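I gave up on keeping laundry powder in the bag it came in. It slumps over, the top never closes right, and one damp week in May turned mine into a brick. Now I tip it into a wide bowl with a lid, and a scoop goes straight in!

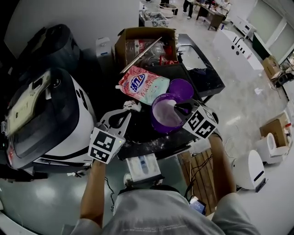
Powder gets everywhere when you pour, so do it on a dark surface where you can spot the spill, and sweep it up dry – a wet cloth just makes paste. (An old postcard works great.) Milagros stands her liquid refill pouches in a shoebox next to hers, and I've started doing the same. Put the lid on right after you scoop, especially if you have a dryer in the same room.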